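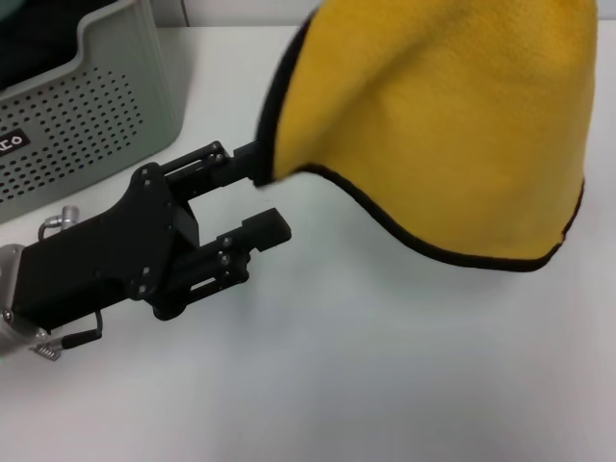
Harnon Concert Society is pleased to confirm its autumn programme of popular and film song. Booking for members opens on Sunday at noon. General booking will follow in the same week.

The season opens in November at the Vurnberg Hall with an evening of songs written for the cinema. A house orchestra will accompany four guest singers. The full list of songs will be printed in the programme and will not be released beforehand.

The Vurnberg Hall seats 978. Of these places, 300 are held for students and for residents of Serkum, who should bring proof of address when collecting tickets. 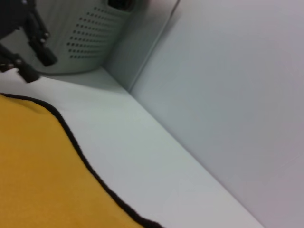 Members who booked for the postponed spring concert need take no action. Their tickets remain valid for the opening night and their seat numbers are unchanged. Refunds may still be requested from the box office in writing.

The second concert will be given at Virk, in the old Corn Exchange, where the audience is expected to be about 800. Doors open one hour before the performance. Latecomers will be admitted at the interval only.

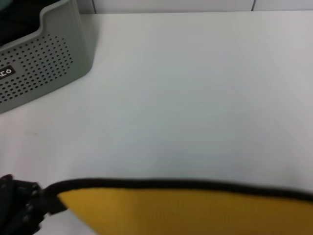
Singers and composers wishing to be considered for the new song evening may send up to 2 recordings, with the words typed out in full. Songs already released for sale cannot be accepted. Entries should be addressed to the Society's office in Harnon.

Enquiries about wheelchair places, hearing loops and group bookings should be made by telephone on weekday mornings. Replies to messages sent through this account may take several days.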